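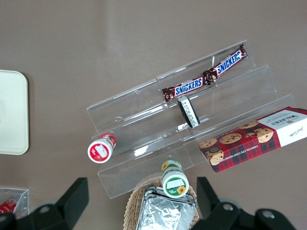
I have been trying to quit the 3 p.m. snack for most of my adult life, and last August I finally asked myself what it was I was trying to quit. Was it the sugar? The walk to the break room? The ten minutes of not looking at a spreadsheet? I started paying attention, the way you do when a magazine is paying you to, and the first thing I noticed was how nicely the stuff gets presented. Two Snickers bars on the top tier of a clear stand, lying end to end like they're being honored for something. I don't even love a Snickers. But put it up on a little see-through stage and I'm reaching for it before I've decided anything.

So I spent a few weeks asking people about their afternoons, and boy, do people want to talk about their afternoons.

My first stop was Celeste Urrutia, who ran the front office at a furniture importer called Blomqvist for 17 years and has seen every kind of slump there is. She's retired now and lives out in Wultdale, in a house with a porch I would commit crimes for. "You could set a clock by it," she told me. "Quarter to three, the chairs would start squeaking." Chairs! I'd never thought of chairs, but of course. People start shifting, then stretching, then somebody stands up with an empty mug, and pretty soon half the accounting department is in the hall talking about somebody's kitchen remodel.

Celeste's boss hated it. One spring he moved the coffee maker to the far end of the warehouse, thinking the walk would discourage everybody. The breaks doubled in length and the warehouse guys got to know the accounting people, and there was at least one wedding out of it (she showed me the photo, very big sleeves). The coffee maker came back by fall.

I love that story and I've told it at two dinners already.

Now, my own history here isn't great. At my first real job I ate peanut butter crackers at my desk every single day and told everyone I wasn't a snacker. At my second I went hard the other way and brought carrot sticks in a bag, and by three o'clock they'd be warm and kind of sweaty, and I'd throw them out and go find a cookie. There was also a month of almonds. I don't want to discuss the almonds.

Henok Kassa laughed at me about that for a good long while. Henok manages the night crew at Virkwood, a commercial bakery with nearly 300 people on the payroll, and his 3 p.m. comes at three in the morning, which he says is the same animal with worse lighting. His crew stops for 9 minutes. I asked why 9 and he said it used to be ten, and then there was an argument over who was coming back late, and that was the settlement. They drink tea with a lot of ginger in it and they eat bread, hot, standing up, with salt and whatever butter's around. No phones, though that was never a rule. Their hands are just covered in flour.

"Do you ever skip it?" I asked him.

"Once," he said. "We were behind on an order. Everybody was mad until sunrise."

I went and stood in on one of those breaks, and I'll tell you, I have paid real money for restaurant meals that I enjoyed less. Somebody tore a roll and handed me half without asking who I was. Then it was over and they all went back to the line, and I was left by the sink holding a paper cup and feeling like I'd wandered into a family.

Driving home I stopped at Grustik, the little café by the train station that opens before it's light, and I sat there with an egg sandwich trying to work out what I'd been getting wrong. I'd been eating alone, mostly. Almonds alone, crackers alone, cookie alone in a stairwell like a raccoon. I've never once asked anyone to come along.

So I've been trying something. At ten to three I text my neighbor across the alley, who also works from home, and whoever's less busy puts the kettle on. Some days there's toast. Some days it's candy, and I've stopped apologizing for that. We mostly complain about the parking. Last week she brought over a lemon loaf her sister made, a little burned on the bottom, and we cut the burned part off and ate that too.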